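Plornton Workshop: Good Practice at the Packing Table

Gallery, February

At Plornton we have two tables where two-armed robots learn to handle small parts and boxes. Last winter we wrote down our house rules for this work, because each new operator was learning them from a different colleague and the answers did not always match. The rules are now called the Jumolby sheet, after the room where we wrote them. It has two pages and hangs beside each table. This gallery shows the work for which the sheet was written. It does not replace the safety training, and it is not a standard in the legal sense. Please read it as the habit of one workshop.

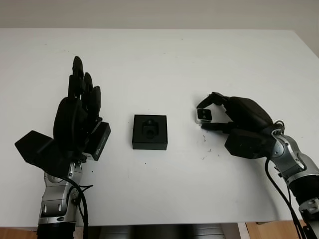
Text and selection: the shop floor training lead, Plornton

Small square part in the right hand, held between index finger and thumb. The left hand stays open while the block with the recess stands in the middle of the table.

Rule 4 of the sheet speaks about this moment. When one hand holds a part, the other hand must have a known position, and the operator must be able to say it aloud before the next motion starts. We ask for it to be said aloud also when the operator is alone. It feels strange for the first week.

Rule 5 is about the grip itself. A small part is taken by its rim whenever the shape allows it. The force limit of the fingers is set for the weakest part on the list of the day, and it is not raised during a session. If a part slips, we stop, write it in the log and begin the cycle again. In the old version of the sheet it was allowed to raise the limit one step after a slip. We removed this sentence after the trial at Lerbridge, where the operators had raised it so often that the logs could not be compared any more.

A few words about the log, since visitors ask for it often. Every cycle gets one line: start, end, result, and the initials of the person at the stop button. In the last period we logged 2,715 cycles on both tables together. Of these, 989 were made with the new version of the sheet. We keep the lines of the failed cycles with the same care as the good ones, and it is forbidden to delete a line. If something was written wrong, a second line is added under it with the correction.

The stop button deserves its own paragraph. One person has it within reach of the hand during the whole session, and this person does no other task. No telephone, no labels to print, no opening of boxes. When this person must leave, the arms are brought to rest first and only then the place is given to the next one. The handover is one sentence, "You have the stop", and the answer is "I have the stop". We took this form from the crane team at our Ashworth site, who have used it for much longer than we have. 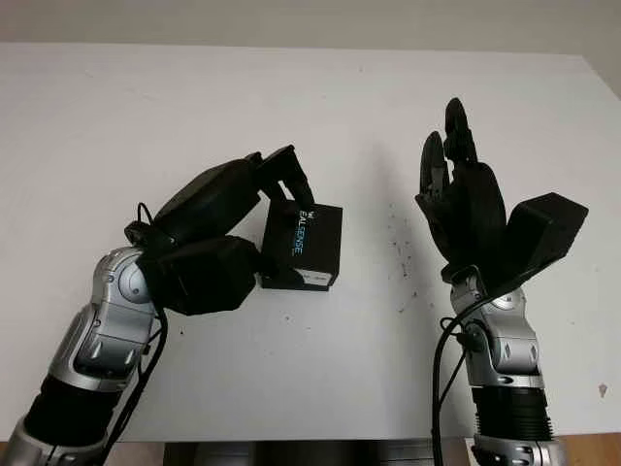
Rule 7 came later than the others and is the one with the most questions. It says that a box may be held against the table with one hand only if the box is closed, and that the pressing finger goes near a side or a corner and not to the middle of the lid. A lid of thin cardboard gives way in the middle, and then the finger stands inside the package. The second hand waits open until the first one has finished.

Cables are in Rule 8. Before each session the operator moves both wrists slowly through their whole range and looks at the loops. A loop must be long enough for the full turn and must not touch the table edge. We check this by eye, every time, also when the arms were used one hour before by somebody else.

Rule 9 is short: wipe the table between part types. Small dirt under a part changes how it sits, and a camera can take a dark speck for something that has to be picked up. The cloth hangs on the left side of the cabinet and goes back there.

The next version of the sheet is planned when the Lerbridge team has finished its own list. They work with longer parts and will need a different text for Rule 5. Workshops that want to use our sheet may copy it freely, but please change the rule numbers if you change the rules. We have already received questions about a "Rule 7" that was not ours.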